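Home | Blog | Hair | Style Notes | Shop Talk | About Me | Contact

Coffee with the Woman Behind Sirkillow Headbands

18 September 2018

I have a drawer in my bathroom that I call the headband graveyard. Everything in there either slid off the back of my head by lunchtime or squeezed me behind the ears until I had a headache. So when a reader wrote to tell me about Sirkillow, a tiny one-woman headband business over in Brurton, I ordered two and then (because I am nosy) asked the owner if she'd have coffee with me. She said yes, on the condition that I leave her name out of it. "My customers know me as Sirkillow and I like it that way," she told me. Fine by me!

We met at the Cordier bakery, and she walked in wearing a wide mustard knit band with a twist at the front. I asked if she ever takes a day off from wearing one. She laughed. "I have very fine hair and a very big forehead. No, I don't."

She started sewing them when her youngest was a baby and pulling on every loose strand within reach. "I was washing my hair maybe twice a week, and I wanted to look like I'd made a decision about it," she said. I felt that in my bones. The first ones were cut from an old maternity dress, and she says they were awful. The elastic showed and the seam sat right on top of the head. She wore them anyway, and a mom at preschool pickup asked to buy one.

That turned into an order, and then a table at the December craft fair. She brought 100 headbands and was sure she'd be hauling most of them home again. "By two in the afternoon I was selling the one off my own head," she said. "I had to go put my hood up."

I wanted to know what makes hers stay put, because I wore mine through a whole Saturday-style cleaning frenzy, stairs and all, and it did not budge. She says it's mostly the shape. The band gets narrower toward the nape, and the elastic is only in that narrow part, so it's tucked under your hair where it can grip. She makes 3 sizes, and she wishes more people would measure before ordering. "Everybody thinks they have a medium head. I sell so many exchanges."

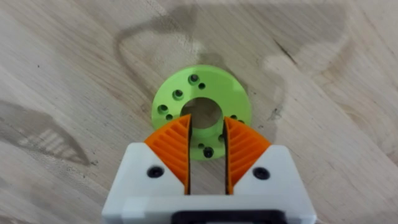
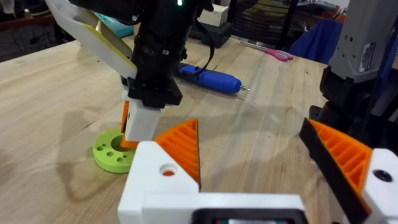

What to Wear With Them

I confessed that I mostly wear mine with a T-shirt and yesterday's jeans. She was very kind about it. Her own trick is to match the headband to her shoes and let everything in between be plain. She also likes a print band with a stripe, which I would never have tried, and now I have, and I got two compliments at the grocery store.

For short hair, she says to put the band on around your neck first, then pull it up and push it back, so the little pieces in front don't get trapped. For curls, she goes for the widest size and a slick lining. "Cotton is lovely but it drinks up all your moisture," she said. Her satin-lined line is called Pokport, after a nonsense word her son used to say for "pocket," and it's the one I'd get first if you have curly or dry hair.

I asked about washing. Cold water, a mesh bag, and lay them flat. She says the dryer kills elastic faster than anything, and she can always tell when somebody writes in about a stretched-out band. "I ask if it went in the dryer. There's a long pause, even in an email."

She has now sewn over 310 of them on the same machine, which makes a clunking noise she has decided to ignore. I asked if she'd ever hire help. Maybe for cutting, she said, but she wants to keep doing the twists herself. They're fiddly, and she likes to do them at night with a show on.

Next up are velvet ones for the holidays, in dark green and a plum color she let me peek at in her purse. I have already asked her to set a plum one aside for me, size large. I measured this time.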